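Fandport opens orders for two-arm counter service package
Mar 27, 2018

Fandport has started taking orders for Casinow, a service package that sets up a pair of robot arms to handle boxed baked goods at a counter. The company is offering it to bakeries, cafeterias and event caterers on a monthly plan.

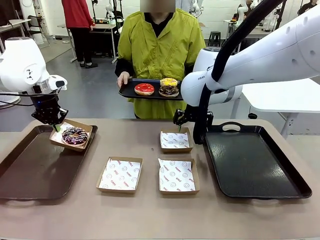
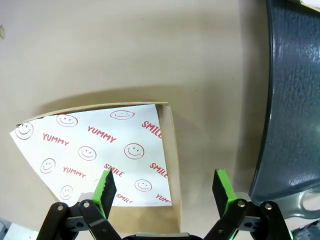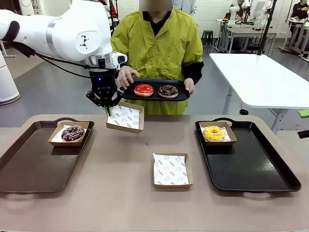

Paper-lined food trays at the robot work table. Donuts are in the first and third pictures.

The package covers installation, gripper setup and 15 hours of on-site support. Customers can bring their own arms or lease them through Malcombe, which is handling deliveries for the first group of sites. Setup takes about 6 days, according to Fandport, and most of that goes to adjusting the grip for the customer's own trays and boxes.

Thin paperboard was the hard part, the company said. It bends under a firm grip and slips under a light one, and paper liners can shift when a tray is lifted. Fandport tested 32 tray and box styles before settling on the list it now supports. Round tubs and clear plastic lids are not on it — those are planned for an update in October.

Lindgren, a caterer that signed up for the early program, logged 238 tray moves in its first trial shift. Staff still load the pastry case and take payment.

Prices depend on the number of stations and were not made public. Orders placed now are due to ship before the summer, and a single-arm version is under review.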